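Livimora Newsletter
Dec 20, 2022

Setting a winter table with a riser and candlesticks

Most of the questions we get in December are about the middle of the table. People have the plates and the glasses worked out, and then there is a long stretch of bare wood between the two rows of chairs. Flowers are expensive this month and do not last in a heated room. A group of candlesticks and one raised surface will do the job, and it can stay out until the end of January.

The raised surface can be any small stand with legs. Plant stands, kitchen shelf risers and footstools all work if they are steady and the top is level. Look for one that leaves space underneath, so the table does not feel blocked.

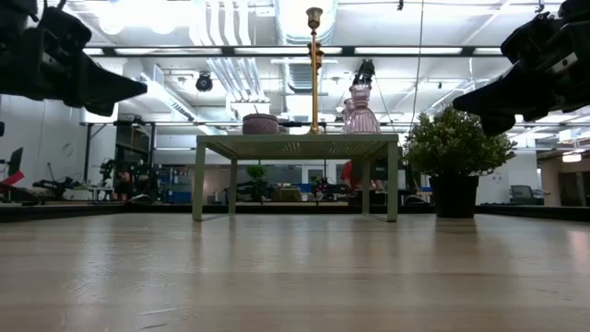 Height is the first thing to settle. Sit down in one of the dining chairs before you decide, because a group that looks right when you are standing can be in the way at eye level. Start with the tallest piece and place it behind the riser or at one end of it. A tall gold candlestick behind a low green stand gives you a high point without taking up any of the top, and that leaves the slats free for a lidded round container and a narrow-necked piece of pink glass. Put the plant directly on the table beside the stand. A square black pot is fine as it is and does not need a cover. If the leaves hang over a place setting, turn the pot or trim them.

After that, decide on color. We use three at most, plus green from a plant. This year it is gold, pink and a pale green, and the green is light enough to go with white dishes. If you already own silver candlesticks, use those and leave the gold out. Mixing the two metals can be done, but it takes more pieces than most people have.

Ribbed and fluted glass is worth looking for secondhand. The Parnireck flea market had a good deal of it in August, and we paid $9 for one holder and $7 for another. Run a finger along the rim before you buy and check the base for chips. Wash it by hand in warm water with dish soap and dry it with a cotton cloth. A dishwasher will cloud older glass over time.

Patterned bowls can go in with the candlesticks. Keep them to one end and fill them with nuts or clementines, or leave them empty if the pattern is busy. 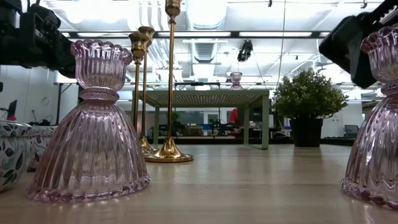
Pink glass holders and gold candlesticks, with leaf-patterned bowls at the left.

Taper candles should fit tightly. If yours lean, warm the bottom of the candle in hot water for a few seconds and press it in, or wrap the end with a strip of candle wax adhesive. Pokeo tapers are on our shelves again in the 22 cm length, in ivory and dark green. They come 4 to a box. We do not recommend scented candles where people are eating.

Keep lit candles away from plants, and never put one under a stand or a shelf. If the table will be crowded with serving dishes, leave the candles unlit until the food has been cleared.

The last step is spacing. Put everything out in a loose arrangement first and look at it from the end of the table. Metal can stand close together, and a tight group of gold reads as one large object. Glass needs more room. Move one piece at a time, and take away anything that keeps ending up in the wrong spot.
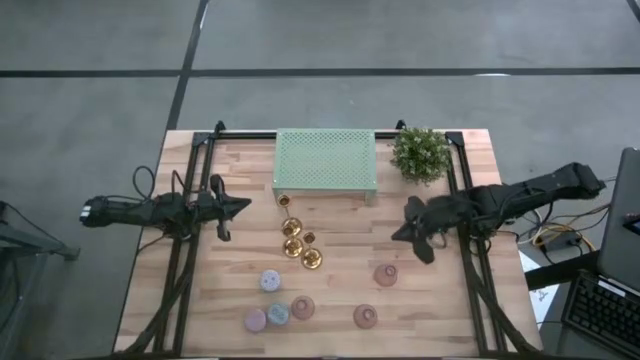

Gold grouped in front of the green shelf, pink spaced out toward the near side, and the plant in the far corner.

For a round table, leave the riser out and use a tray. For a narrow one, turn the riser lengthwise and keep the serving dishes on a sideboard.

Fang candle snuffers are back in stock at the Livimora counter, in brass finish only. We are also taking orders for beeswax tapers through the end of the week. Orders can be placed at the counter or by replying to this newsletter.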